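Right, the bin-picking planner thread I've been promising since September. It's a long one, so kettle on. 1/14
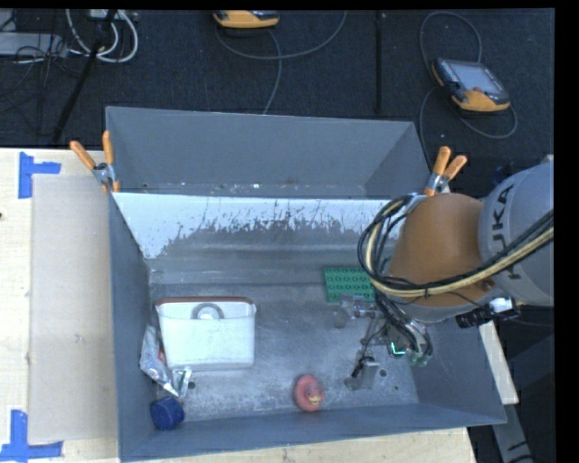 The planner is called Drollix and its whole job is deciding where the gripper should go next, and how the arm gets there without clouting the walls. I've been rewriting the second half of that for weeks and I'm so pleased with it! The walls are the hard bit. Put something small right up by the front one, like the rubber duck, and half the grasps that score well on paper would drive a finger straight through sheet metal. The old version threw those away and gave up on the object. The new one tilts the wrist, slides the approach and tries again. 2/14

Bit of background for new people. Perception gives us a depth map and a rough outline for each thing in the bin. The grasp scorer suggests a few hundred finger positions. Then the planner has to find one that the arm can really reach, with every joint inside its limits and the cables not wrapped round its neck. 3/14

The old code did those as separate stages, in a row, each one handing its favourite to the next. Lovely and tidy to read. Terrible in a corner. The scorer would fall in love with one grasp, the reach check would say no, and back we'd go to the beginning. 4/14

So now they talk to each other. The scorer hands over the whole list, the reach check marks each one with how much room it has to spare, and we sort on both. It's a weighted sum, nothing fancier than that. I spent two evenings on something much cleverer and the weighted sum beat it. 5/14

Numbers, for those who like them: I replayed 2440 logged picks through both planners, same depth maps, same starting poses. Cases where the planner came back with no path at all dropped by more than half. I'm grinning as I type this. 6/14

Please note "replayed". It tells me the planner found a collision-free path. It says nothing about whether the object would have stayed in the fingers. Real picks are a separate test and I'll post those when I have a decent pile of them, good or bad. 7/14

Favourite bug of the month: the collision model had the bin walls as perfectly thin sheets. Our sampling along the path was coarse enough that a fingertip could be inside the bin at one step and outside at the next, and every check passed. The planner thought it had found a brilliant short cut. Tanveer Gilani spotted it by turning the walls bright pink in the viewer and stepping through one pose at a time. 8/14

The fix was to give the walls some thickness and check the swept volume between steps. It costs a bit of time. We got most of it back by caching the bin geometry, which we'd been rebuilding for every single candidate (my code, from last year, sorry everyone). 9/14

Cables! If you've ever planned for an arm with a fat bundle hanging off the wrist you'll know. We don't simulate them. We keep a padded capsule round the last joint, plus a penalty on wrist turns that adds up over a run, so the arm prefers to unwind when it gets the chance. Crude, but the motions look so much calmer. Jalen Boateng wants to do it properly with a bending model and I would love to be proved wrong. 10/14

Perception wish list, while I'm here. Crumpled shiny packaging is still horrible. The depth map comes back full of holes and the outline splits one bag into 3 "objects", all of them very confident. At the moment we merge neighbours that share a colour and a rough height, and it works until you put two silvery bags next to each other. If you've got a better trick, my replies are open. 11/14

Tooling bit, and I think this is the part I'd rescue from a fire. Every planning call now writes one small file: depth map, candidates, scores, the reason each one was turned down, final path. You can open any of them in the viewer and scrub back and forth. The other day I answered "why did it do that?" before my tea had gone cold. It used to take me a morning of staring at print statements. 12/14

The file format was nicked, with permission, from the Skurton project, who use it for their mobile base. We added the rejection reasons and sent them back upstream. If you're starting something similar, log the rejections from the very first commit. I'd have saved myself so much guessing. 13/14

Next up: planning the following pick while the current one is still moving, then a tidy of the config files, which are a disgrace. I'm talking about all this at the Trorcombe meet-up if you want to come and argue about weighted sums. Slides will go up in this thread afterwards, and the replay script is getting its own repo as soon as I've taken my home directory out of all the paths. 14/14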